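Textile Care and Laundering, Unit 4: Folding, Moisture and Storage of Plain Cotton Goods
Handout to accompany the Saturday session. Set by Kjell Tangen.

4.1 Moisture regain

Cotton takes up water vapour from the air until it reaches balance with the room. The amount held is given as regain, the mass of water divided by the oven-dry mass of the fibre, written as a percentage. Do not confuse this with moisture content, where the divisor is the total mass. The two values are close for cotton at ordinary humidity, but they are not the same and must be labelled in your workbook.

Worked case: a sample weighs 377 g oven-dry. After conditioning it has taken up 53 g of water. Regain is 53 / 377 = 14.1 per cent. Moisture content is 53 / 430 = 12.3 per cent. Goods at this level are too damp to be put away.

4.2 Creasing

A crease forms when fibres are bent and the hydrogen bonds between cellulose chains break and form again in the bent position. Water makes this easier, so a cloth folded damp and left under load will keep its fold lines longer than one folded dry. Resin finishes reduce the effect by cross-linking the chains, at some cost in tear strength – see Unit 6.

Plain weave creases more readily than satin of the same yarn, as the yarns have less room to move at the crossings. Yarn twist and sett also matter. For the tests in this unit only the Zakmont plain weave is used, unbleached, with no finish.
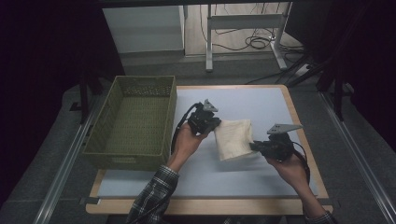 Why is a cloth folded lengthwise before it is folded across?
The warp is usually the more stable direction, so a first fold parallel to it stays straight and gives a true edge for the folds that follow.

4.3 Storage

Fold lines should be moved at each inspection. A fold kept in one place for years becomes a line of weakness, and the fibres there fail first. Long pieces are better rolled on a tube than folded. Tissue between the layers must be unbuffered if wool or silk is stored in the same box.

Shelves are to be slatted or otherwise open to the air. Sealed plastic bags are not used for cotton – they hold damp against the cloth if the temperature falls.

4.4 Work for next time

Repeat the regain calculation for samples B and C. Results to Dorian Pons by the April session, with the balance number written beside each weighing.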